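Urkemen Passage Race

The Urkemen Passage Race is an offshore sailing race held each October between the harbor at Dranent and the island anchorage of Biwott. The course covers 186 nautical miles and is open to monohulls of at least 29 feet in overall length.

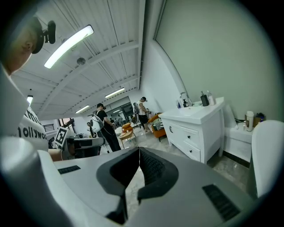
Hamisi Mwaipopo has described the race as two contests in one, with the coastal leg decided by tide and the open-water leg by sail choice. Later accounts of the event generally follow this division.

Course
The fleet starts off the Dranent breakwater and keeps close to shore as far as Stirer Point, a distance of 42 miles. Currents off the point run hard on the ebb, and boats that arrive late often anchor until the tide turns. From Stirer the course bears southeast across open water to Biwott, where the finish line lies between the pier light and a moored buoy. The island may be left on either side – a choice that has settled several close finishes.

Classes and scoring
Entries are divided into a racing class, a cruising class and a double-handed class. Results are calculated on corrected time under a single handicap rule. The Urkemen Cup goes to the lowest corrected time in the fleet, and a separate plate is given to the first boat to finish. Cruising entries may not fly spinnakers before Stirer Point.

Safety rules
Each boat must carry a life raft, a fixed VHF radio and an emergency beacon. At least half of the crew must have completed a recognized course in sea survival. Skippers report their position by radio on rounding Stirer Point and again at first light. A boat that retires must inform the race office before entering any other port.

Participation
A total of 669 boats have started the race since it was first held. The double-handed class, added at the request of local owners, is now the largest of the three.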